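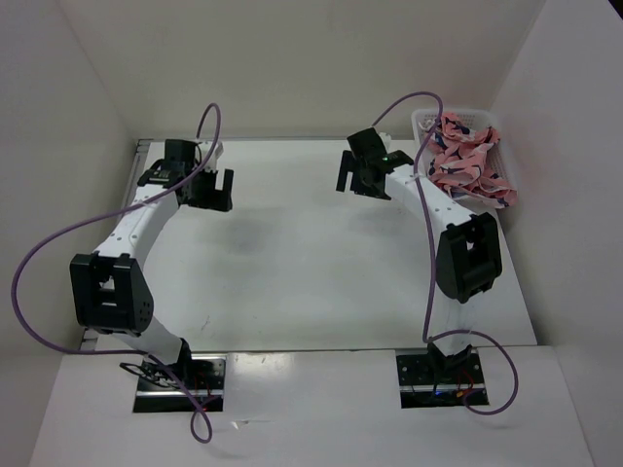

White tabletop, white walls, ledge along the front edge.

The White Bench
By Hiba Smadi
08/08/2020

A white worktop shows everything. Swarf, solder, hair, coffee rings and the clipped ends of cable ties are all visible from standing height, and for small assembly work that is most of the argument for having one. The remaining argument concerns light.

Gray and wood-tone tops absorb a good part of what falls on them. A matte white top sends it back up, into the undersides of parts, where an overhead lamp does not reach. Add white walls on the sides and back and the effect extends to vertical faces. Shadows soften. Black parts in particular gain a clean outline, and small holes in dark housings become easier to find with a driver.

Rafferty Strickland has fitted out benches for Proltbridge for nine years and has installed both kinds. His preference is for white, with a condition.

"Matte or nothing," he says. "If you can see the lamp in the surface, you have bought the wrong surface. You'll be tilting your head all day."

Gloss is the usual mistake. A gloss top measures well on a light meter and works badly in use, as the reflection of the fixture lands where the hands are. Strickland carries a flashlight to showrooms and holds it low over the sample. A tight bright spot means gloss. A broad pale patch means matte. Most catalog finishes sold as satin fall between the two and have to be judged in person.

Walls

Height is the main decision. Luso sells its side panels at 30 inches, tall enough to block a neighboring window and low enough to reach over. Widad Akl, who specifies enclosures at Fakhoury, orders the back panel at the same height and leaves the front open. She also asks for the inside corners to be sealed with a small radius of filler. Square corners hold dust, and on white the dust draws a gray line within a week.

The walls should match the top. Two whites placed side by side read as white and yellow, and the yellow one looks dirty after every cleaning. Buying both from the same batch settles the matter.

The front ledge

Anything heavy or permanently mounted belongs near the front edge, over the frame, where the fasteners have something to bite into and can be reached without leaning across the work. The middle of the top stays open. Akl marks the mounting positions in pencil, leaves them for a few days, and drills afterward.

Cables are the weak point of the arrangement. A moving cable needs slack, and slack ends up in loops in the air or over the ledge. Colored jackets help with tracing against a white ground - purple and red especially - while fixed runs can go below the ledge in a tray.

Upkeep

Mild detergent, a damp cloth, then a dry one. Abrasive pads polish a matte finish into a patchy gloss that cannot be reversed. Ink comes off with isopropyl alcohol if caught the same day.

Strickland's last full installation, five benches with walls, came to $2,530 in panels and tops before labor. Replacement tops are priced separately and he advises ordering one spare with the set.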